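How to Cook Mussels at Home Without Rubber or Sand

Many people eat mussels only in restaurants, and I was the same for a long time. I had the idea that they are difficult, and also a little dangerous. When I moved to Flalbridge and the fish counter was five minutes from my door, I started to buy them, and I made most of the mistakes in this text myself.

How much to buy

For a main dish, count one pound of mussels in the shell for each person. It looks like too much, but most of it is shell. For a starter, half of it is enough. Ask when they came in. A good fish seller will show you the tag from the bag without a bad face.

Bringing them home

Mussels are alive and they need air. Do not close them in a plastic bag, and do not leave them in a bowl of tap water, which kills them. Put them in a wide bowl, lay a damp kitchen towel over them and keep them in the coldest part of the refrigerator. Cook them the same day if you can. If some liquid collects under them, pour it away.

Cleaning

Farmed mussels usually have very little sand. Rinse them under cold running water and rub the shells with a stiff brush. The beard is the small bundle of brown threads at the side. Hold it with a dry towel and pull toward the hinge of the shell, firmly and slowly. Do this just before cooking, not in the morning for the evening.

Now look at each one. Throw away any with a broken shell. If one is open, knock it on the counter and wait a minute or two. A live mussel closes, sometimes quite lazily. If it stays open, it goes in the trash.

The pot

Use a wide pot with a lid that sits well. The mussels should fill it no more than halfway, or the ones at the bottom become rubber while the top ones are still closed. With a small pot it is better to cook two times.

Soften one chopped shallot and two cloves of garlic in butter. Pour in a glass of dry white wine and let it boil strongly. Only then put in the mussels and close the lid. I never add salt at this point, the mussels bring enough of their own.

The timing

Keep the heat high and shake the pot once or twice. After 5 minutes lift the lid. Most of the shells should be open wide and the meat should look firm and full. Take out the open ones with a slotted spoon and give the others another minute or two. A mussel that is still closed after this I do not eat.

If you like to check with a thermometer, shellfish should reach 145°F in the middle. It is not easy to measure in such a small piece of meat, so take the biggest one and push the tip into the thickest part.

Do not pour the liquid through the colander into the sink, as I did in my first year! Let it stand for a moment, then pour it slowly over the mussels and leave the last spoon in the pot, where the sand is.

Leftovers

Take the meat out of the shells, put it in a closed box with some of the liquid, and refrigerate it within two hours. Eat it the next day. Cold mussels with mustard and a little mayonnaise on toast are very good. If you warm them in a sauce, add them at the very end, only so long that they become hot.

My costs, for those who asked

I keep a notebook. From October until spring I cooked mussels 19 times, for two persons each time, and paid 295 dollars for everything together, with wine and bread. One dinner for two at the harbor place in Revberg cost us 53 dollars before the tip.

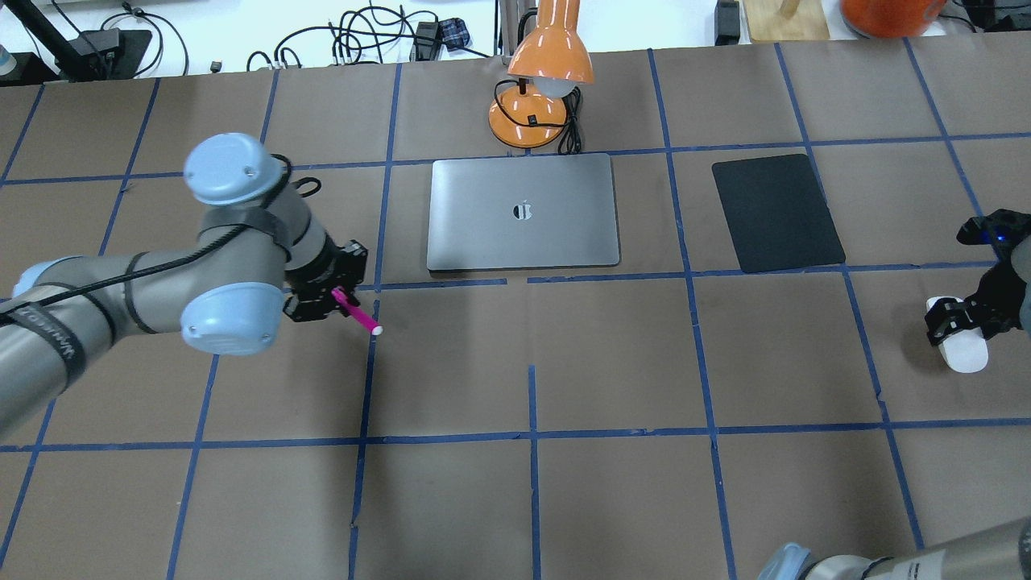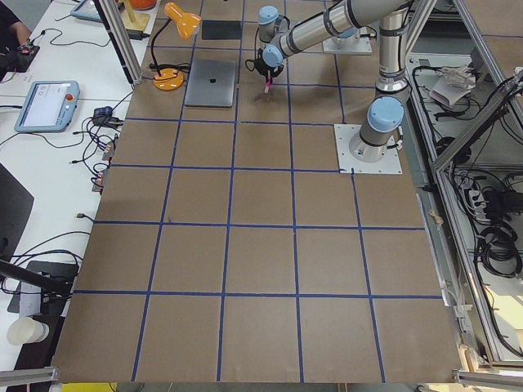
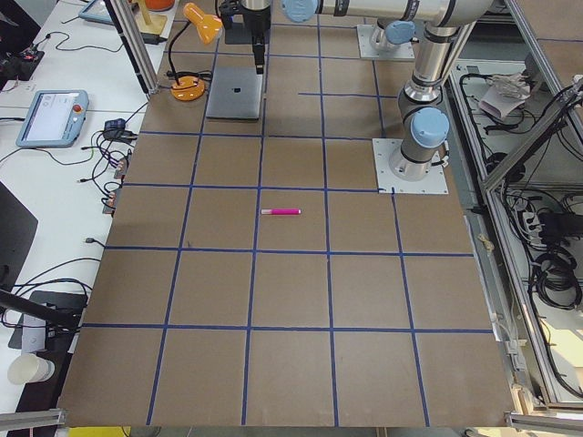 1 comment

Solís
My mother did it almost the same way, but she put the wine in cold together with the mussels, and hers were always a bit tough. I never knew why. I tried your way with boiling wine first and they needed four minutes in my pot, so please tell people to look early. One question, can I use beer in place of wine? My husband doesn't like the sour taste. And does the knocking test work also for clams?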